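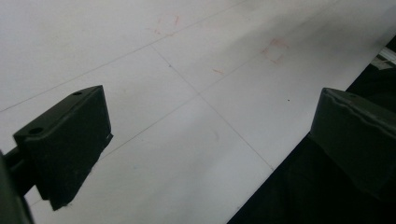

Courses > Surveying and Mapping > Unit 4 > Handout 4.2

Handout 4.2: Grids, Grid References and Setting Out a Control Sheet

This handout covers the plane grid as used for small site plans. It assumes you have read Handout 4.1 (scale and units) and can convert between a plan distance and a ground distance without a table.

1. Why a grid is drawn first

A plan that starts from a single measured line collects error as it grows. Each new point is fixed from the one before it, and a small mistake in the second or third point is carried into all the rest. A grid drawn before any detail is plotted gives each point its own reference to the sheet. Errors then stay local and can be found.

The grid also allows for paper movement. Drawing paper swells and shrinks with the moisture in the air, and seldom by the same amount in both directions. If the grid squares are measured when the plan is read, the change can be worked out and applied to any distance scaled from that part of the sheet.

2. Eastings and northings

A position is given as an easting followed by a northing. The easting is the distance east of the origin and the northing is the distance north of it. Both are in metres unless the title block states otherwise.

The origin is placed to the south-west of the site so that all values are positive. On the Ballitz exercise the south-west corner peg has the coordinates 300 E, 300 N. These values are arbitrary. Do not subtract them before plotting.

Grid north, true north and magnetic north are three separate directions. Site plans in this unit use grid north only. Where a compass bearing has been taken in the field, apply the correction given in the field book before it is plotted.

3. Constructing the grid

Do not rely on a T-square for a control grid. Use the diagonal method:

Draw both diagonals of the sheet lightly with a hard pencil.
From the crossing point, mark an equal distance along each of the four arms.
Join the four marks. The figure is a true rectangle whatever the state of the paper edges.
Step off the grid interval along opposite sides with a beam compass, working from one end with the full running distance each time.
Join opposite marks.

Check by measuring the diagonal of several cells in different parts of the sheet. At 1:500 a difference of 0.2 mm on paper stands for 0.1 m on the ground. Anything larger should be redrawn.

4. Worked case: distance and bearing from coordinates

Station A is at 300 E, 300 N. Station B is at 411 E, 300 N.

Difference in easting = 111 m
Difference in northing = 0 m
Distance AB = 111 m
Bearing AB = 90 degrees

Station C is at 411 E, 308 N. From B the difference in easting is 0 and the difference in northing is 8 m, so BC is 8 m on a bearing of 0 degrees. For the line AC:

AC squared = 12321 + 64 = 12385
AC = 111.29 m

The bearing of AC is found from the tangent, 111 divided by 8, and comes to 85 degrees 53 minutes. Students often invert this fraction. Bearings are measured clockwise from north, so the easting difference goes on top.

5. Area from coordinates

List the stations in order round the figure and repeat the first at the end. Multiply each easting by the next northing and add the products. Multiply each northing by the next easting and add those. Half the difference between the two sums is the area. The sign shows only the direction in which the stations were listed.

For triangle ABC the result is 444 square metres, which agrees with half the base times the height.

6. Exercise

Plot the Mornero boundary from the coordinate list in the course folder at 1:500. Close the figure and find the area by the method in section 5. Bench mark 1228 is to be shown with its level but takes no part in the area calculation. Hand in the sheet together with your working. Unchecked grids will be returned unmarked.

Field books are held by Nusrat Pramanik. Corrections to this handout go to Noemi Rizzi.

Related handouts
4.1 Scale and Units
4.3 Closed Traverses and Misclosure
4.4 Contouring from Spot Levels
5.1 Booking Levels (O. Robichaud)

Surveying and Mapping, Sastia Technical College | Contact the unit office | © Sastia Technical College | Back to top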